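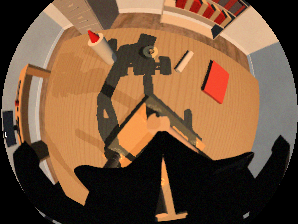
*Sirkka Laitinen*

Wooden tops, then. Had three people ask me about this since the Ineldale sale so writing it all down in one go, sorry for the rush.

**Daily wipe**

Damp cloth, wrung right out. Follow the grain. Dry with a tea towel straight after. No bleach, no cream cleaner, no green scourers. Washing-up liquid is fine, one drop in a bowl.

**White rings**

Usually heat or damp caught in the finish. Try these in order:

- Hairdryer on low, keep it moving. Two minutes.
- Mayonnaise. Yes really. Leave overnight, wipe off.
- Iron on the lowest setting through a folded pillowcase, no steam, few seconds at a time. Scary but it did the hall table at Uselgate.

Black rings are another job – thats water gone down into the wood. Sand it or live with it.

**Oiling**

Bare or oiled tops only, dont put oil over varnish, it just sits there going tacky. Flick a bit of water on somewhere out of the way. Beads up = leave alone. Soaks in = wants oil.

Thin coat. Thinner than that. Wait 15 minutes, wipe off everything you can, leave till next day and go again. Three coats on a new top, one every October after that.

Rags – lay them flat outside to dry, never scrunched up in the bin. Linseed rags can catch fire on there own. My uncle lost a shed in Mutcombe that way.

**Scratches**

Light ones: rub with half a walnut, then a soft cloth. Deeper: wax stick a shade darker than you think, press in, scrape level with an old bank card. Dents sometimes lift with a damp cloth and a warm iron, if the wood fibres arent broken.

**Round tops**

Sand with the grain even at the edge, dont go round and round like you're polishing a car. Rounded edges go through quick so do those by hand, fine paper, light strokes. Turn the table a quarter every few months if its near a window or one side fades.

**Wobbly**

Check the floor first. Then the bolts. Felt pad under the short leg before you even think about a saw.

Candle wax next time, plus the drawer that sticks.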